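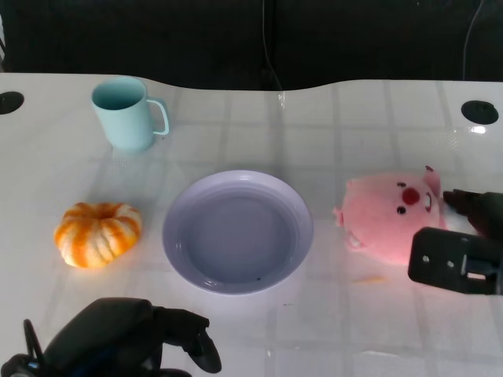 Surely the name of a colour is a matter of taste, and you can't mark someone wrong for it. The remark came up in the last tutorial and is a fair place to start week 4.

Language and Perception, Kidwood campus
Week 4: Naming colours

1. The spectrum has no lines in it
Visible light runs from violet at the short end to red at around 700 nanometres. Nothing in the physics marks where green stops and blue begins. Speakers put the boundaries in, and languages put them in different places. Russian has separate everyday words for lighter and darker blue. Welsh glas traditionally covered blue along with some greens and greys.

2. Basic terms
A basic colour term is a single word, known to nearly all speakers, and not restricted to one kind of object. Red qualifies. Blond doesn't, as it is mostly kept for hair, timber and beer. Light blue fails the single-word test but is very common in ordinary speech, and you should keep it in your data under its own heading.
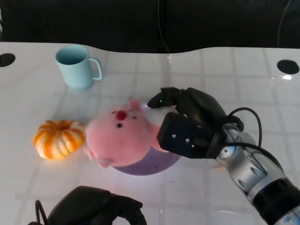

Figure 2. Mug, light blue.

3. The edges of a category
Speakers agree quickly on good examples of a colour and slowly on poor ones. Pale colours are harder again, and the same paint may be called aqua, duck egg or pale blue by neighbours on the one street. Lighting and surroundings also change the answer – try a paint card at the window, then under the kitchen light.

Commercial names are a separate problem. The Tolero and Jasto paint charts both list a shade called Harbour, and the two are not alike. Leave trade names out of your tables unless a participant offers one, in which case write it down exactly as spoken.
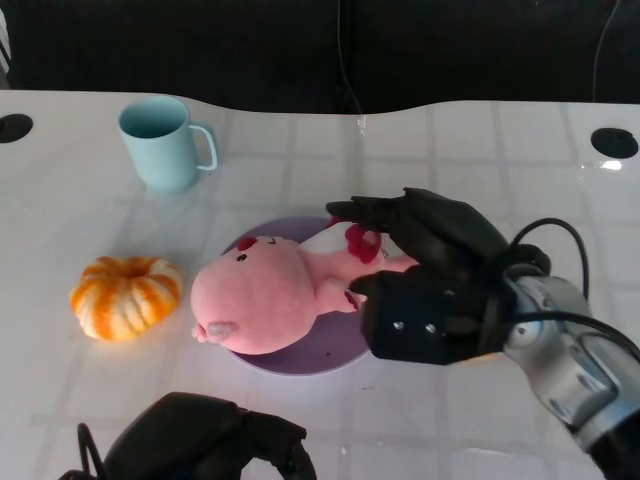 Figure 3. Mug, pale light blue, on a white tabletop.

4. Fieldwork task
Work in pairs. Each pair collects a set of 40 colour cards from the Mondal Room and shows them to 2 speakers separately, in the same order and in daylight. Record the first word given, and note any hesitation or change of mind. Do not suggest a term. If someone asks what you'd call it, say you'll tell them at the end.

Responses go on the grey sheet, one row per card. Spelling follows the Macquarie. Bring the sheets to the next tutorial, unanalysed, and return the cards in their envelope.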